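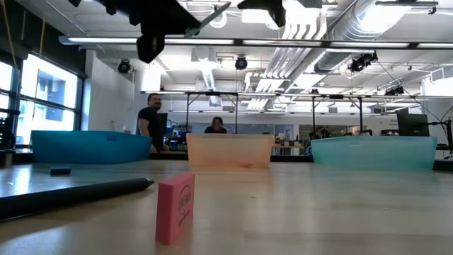

Sornora Office Services – Stationery and Supplies Team

Spring sort-out: the stationery shelves get their turn

If you have been past the long table on our floor lately you will have noticed the plastic bins, and a good many of you have stopped to ask what goes where. So let me explain, and please bear with me, as I do love a tidy drawer and can go on a bit.

Every year we mean to go through the stationery properly, and every year it gets put off until after the holidays, and then until after the budget, and by then the drawers won't close. Last December I went looking for one pink eraser for a colleague and came away with a handful of dried-up markers and a key that fits no lock in the building. (If you are missing a small brass key, do come and see me.) When Thoa Lò joined us from the Grolley office she told me how they manage things over there, with one bin for each kind of item and no lids, and I liked the sound of it so much that we are doing the same.

The blue bin is for anything that writes: pens, pencils, highlighters, and the markers that still have some life in them. Give them a quick try on scrap paper first, please. The orange one is the smallest and takes the little things, meaning erasers, sharpeners, clips and caps that have lost their pens. The teal bin is for paper goods, so sticky notes, index cards and notebooks with plenty of clean pages left. Half a notebook is perfectly welcome! Just tear out whatever you've written.

A word about styluses, as they do wander. They look so much like ordinary black pens that they end up in the pen cup, and then somebody spends a whole morning hunting for one. If you find a stylus, please don't put it in any of the bins – hand it to Thoa or me and we will ask around until we find out where it belongs. The same goes for tablets, chargers and anything else with a plug.

Once the sorting is done, everything usable goes back on the shelves by the Hunelen meeting room, with new labels that Thoa has lettered herself and that I think look very smart. We have ordered 56 small trays to go in the desk drawers, and they will be handed out as people ask for them. Whatever we can't use is going to the after-school club on Ngô Street, who are always glad of erasers and colored pencils and have asked especially for rulers.

The bins stay out until 5 April 2019, so there is still time to have a good rummage in that bottom drawer. I did mine last week and filled two envelopes with paper clips alone, to my shame. Bring what you have whenever suits you, and if you'd like to sit and sort with us for a bit, we are usually at it after lunch and would be happy to have you.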